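手把手教机器人做家务

在斯托克代尔(Storkdale)的一栋旧办公楼里,Resus公司租下半层,隔出几间屋子,摆上餐桌、椅子、货架和购物篮。每天上午,操作员戴上手套和头显,开始教机器人干活。教的内容很普通:从篮子里拿东西,把杯子放回桌上,把毛巾叠好。一个动作做完,物品归位,再做一遍。

这种做法在业内叫“遥操作示教”。人在一边做动作,机器人在另一边跟着做,摄像头画面、关节角度和手指的开合同时被记录下来。记录攒到一定数量,就拿去训练模型,让机器人以后看到类似的情形时能自己动手。

还有一种更老的办法叫“拖动示教”。操作员直接握住机械臂,推着它走一遍,控制器把路线记下来。工厂里的焊接和码垛用这个办法用了很多年,优点是直观,工人学半天就能上手。缺点也明显:人的手和身体常常挡住镜头,多指手也很难用这种方式教,一个人没办法同时掰着几根手指,还要托住整条胳膊。

Resus两种都用。固定路线的动作靠拖动,需要手指配合的动作靠遥操作。公司在四月前后试过只保留一种,结果叠毛巾的进度慢了下来,后来又改了回去。

记者到访时,操作间里正在做购物篮的任务。操作员站在一条黄线后面,眼睛看着头显里的画面,右手在半空中慢慢张开。她说话不多,只在每一遍开始前报一个编号,旁边的同事在表格上打勾。 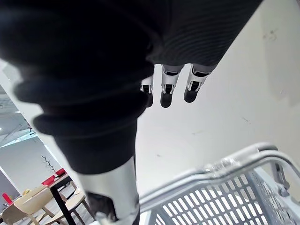 机器人的手指朝下张开,右下方是一只灰色购物篮。

拿篮子里的东西,难处在篮沿和提手。人伸手进篮子,碰到提手会顺势拨开,自己都不会注意。操作员却要靠画面判断距离,手套传回来的触感又很有限,手腕偏一点,指节就会磕在提手上。新手往往从正上方直直地下去,老手会先停一下,把手指略微收拢,从侧面绕过提手,再张开去抓。

这一下停顿要不要留在数据里,公司内部有过争论。一派认为应当剪掉,机器人学了停顿,以后干活就会磨蹭。另一派认为停顿本身就是在看位置,剪掉以后动作接不上。最后定下的规矩是:短的保留,操作员走神或者调整头显造成的长停顿,由质检标出来,整段作废。

作废的不少。购物篮这一项,到记者到访时共录了2,244段,通过质检的有1,557段。没通过的原因五花八门,有的是物品滑落,有的是镜头被袖套遮住太久,有的只是操作员忘了在结束时让手回到起始位置。失败的片段并不删除,另存一处,其中一部分会用来教模型怎样算没抓稳。

袖套的事后来专门改过。机械臂外面包着布套,为的是防尘和防夹手,可是布料一堆起来,就会挤进腕部相机的视野。工程师试过把布套裁短,关节处又露了出来。现在的办法是每次开机前由操作员把褶子往上捋一遍,写进了检查单。

操作间的布置也有讲究。桌椅隔一阵子挪动一次,篮子换方向,灯光有时调亮,有时只开一半。如果每次都摆得一模一样,模型记住的就是这间屋子,换一个厨房便不会了。Resus在乌德索普(Udthorpe)另有一处场地,是一套真正住过人的公寓,地板不平,走廊也窄。同一项任务在两边都要录。公寓那边的通过率低一些,但工程师更看重那里的数据。

做遥操作是体力活。手臂要悬空,眼睛盯着近处的屏幕,时间一长,肩膀和脖子先受不了。现在一组有4名操作员,轮流上,中间必须休息。公司招人时不要求技术背景,来应聘的有做过餐饮的,有在仓库理过货的,也有刚毕业的学生。培训期11天,前几天只练一件事:把手停稳。

操作员之间的差别,从录像里看得出来。有人习惯用三根手指捏,有人喜欢整只手包上去。起初公司想统一手法,发了一份图解,要求照着做。后来发现太统一也有问题,物品稍微歪一点,模型就不知道该怎么办。图解如今还贴在墙上,只规定起始位置、结束位置和不许碰的地方,中间怎么做由操作员自己定。

为Resus提供手套的是一家叫Ndlovu的小厂。手套每根手指有一组弯曲传感器,每个人戴上都要重新标定,握拳、张开、逐个对指,几分钟做完。标定没做好,人的食指弯了一半,机器人的食指可能已经弯到底。操作员说,这种感觉像隔着别人的手拿东西,需要适应。厂方计划在9月交付新一版手套,指尖加上振动反馈,碰到东西时会有提示。

至于机器人什么时候能离开操作员自己收拾一只购物篮,公司没有给出时间。目前训练出来的模型在操作间里能完成简单的抓取,盒装和瓶装的东西拿得比较稳,软包装和网兜还不行。遇到它停在半空不动的时候,操作员会接管过来,把剩下的动作做完,这一段接管也会录下来,归入下一轮训练。

下午的任务换成了摆椅子。操作员摘下手套擦了擦手,重新标定,报了一个新的编号。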